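Brotgate Garment Sorting, Bedroom Set

Clothes sorting at the Setley rooms, April session. Mixed adult clothing is piled on a bed, separated one item at a time, and laid out before folding. The pages for the Deák and Grekik rooms use the same headings. Fabric weights given in the notes are shelf limits for the storage stage, in grams per item.
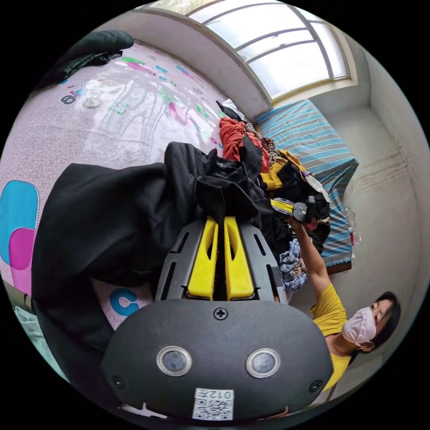
Large black garment lifted beside the bed, with the mixed pile to the right.

Dark items are taken out first. A large piece folds over itself when held at one point, so it is picked up again at the shoulder or hem before it goes down flat. Checked and patterned items stay in the pile until the plain ones are out. Items under 100 g go in the top drawer. Items from 100 to 200 g go on the open shelf. Anything heavier is hung.

Sheet: pink, printed with letters. Light: window at the far end of the bed. 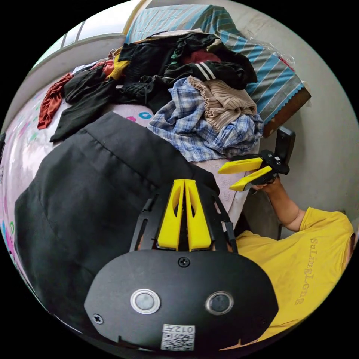

Setley Household Textiles Team

Black garment spread in the foreground, collar edge and seam showing. On the bed behind it are a blue-and-white plaid shirt, a beige knit with a ruffled hem, and a black jacket with white stripes on the sleeve. The striped cover at the back is outside the sorting area and is left in place.

Folding width for shirts is set by the shelf, which is 65 cm deep and 95 cm wide. Sleeves are turned in along the side seam, then the hem is brought up to the collar. Knits are folded once across and stacked separately. Jackets are closed before hanging.

Next in this set: drawers and shelf, Setley.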